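Stindska Floor Care - Frequently Asked Questions

Last tidied up in December. If your question isn't here, email the shop. Phone is fine too but we're often on a job with a sander running and can't hear it.

Do you do free estimates?

Yes, inside our normal area. Outside it we charge a small trip fee, comes off the bill if you book. Send room measurements and a few phone pics first, saves everybody time.

What areas do you cover?

Drodora and the towns along the river road. Maksymiv on some days, ask. Nothing past the toll bridge, sorry.

Can my floor be refinished or does it need replacing?

Depends how much wood is left. Solid boards can usually take several sandings over their life. Engineered, depends on the top layer - some can take one light sanding, some can't take any. Easiest place to check is a floor vent. Lift the cover, look at the cut edge of the board. If you see the tongue close to the surface, call us before you do anything.

Do you work on laminate or vinyl?

No. Can't be sanded. We get asked this a lot.

How long does a job take?

Two average bedrooms, figure on three working days plus drying. Stairs are slow, add a day. Big open plan rooms go quicker than you'd think, hallways go slower. Our biggest house last year was 1,362 square feet on one level and it ran just over a week, mostly because of old carpet glue.

Do I have to move the furniture?

Yes please, all of it, including closets if they're getting done. We'll move a fridge or a stove if it's unhooked already. No pianos. No fish tanks. Take down long curtains or pin them up high.

Is it really dustless?

Less dust. The vacuums get most of it. Expect a thin film on window sills and the tops of door frames anyway. We tape off doorways and cover vents, you should turn the heat or AC off at the thermostat while we sand.

Water based or oil finish?

Both available. Water based dries faster, smells less, stays pale. Oil goes amber and takes longer, some people love it on old oak. Maple can go a bit yellow under oil so look at a sample first. We can put test patches down in the room, look at them in the morning and agian at night before you pick.

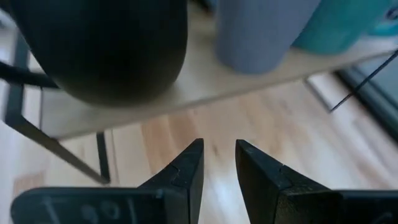
Light floor, close up.

What sheen should I get?

Most people go satin. Gloss shows every scratch and every dog hair. Matte hides a lot but can look flat in a dark room. We'll bring sample boards.

Can you make a dark floor lighter?

Sometimes. Sanding takes off the old stain, what's under it is whatever the wood is. Red oak will still have some pink in it. Black pet stains often go right through, those boards get swapped out or you live with them. Bleaching is hit or miss and we don't promise anything.

When can we walk on it?

Water based - socks after 24 hours, furniture after three days, rugs after two weeks. Oil - double the first two. Keep pets off longer than you think, claws mark a soft finish. Don't drag anything back in. Lift it.

How do I clean it after?

Dry microfiber most days. Slightly damp mop when it needs it, and I mean wrung out. We hand out a bottle of Losico cleaner with each job, refills at the counter. No steam mops. No vinegar, no oil soap, no wax. If wax goes on, we can't recoat over it without sanding the whole thing.

What's a recoat?

A light scuff and one new coat on top. Good for floors that look tired but aren't worn down to bare wood. Much cheaper than a full refinish, usually done in a day. Won't fix deep scratches or change the color.

There are gaps between my boards. Is that bad?

Winter gaps are normal, dry air. They mostly close up in summer. Try keeping the house near 45 percent humidity. We don't fill seasonal gaps, the filler just cracks and pops out.

How do I pay?

Deposit to hold the date, balance when the last coat is down. Card, check or transfer. Deposit comes back if you cancel with two weeks notice, after that we keep half.

Who will be in my house?

Yaroslav Kobzar runs the sanding crew and will be there the first morning to go over everything with you. We start at 8. Need a parking spot close to teh door, and a dryer or range outlet for the big machine - tell us if you have gas for both and we'll bring the generator.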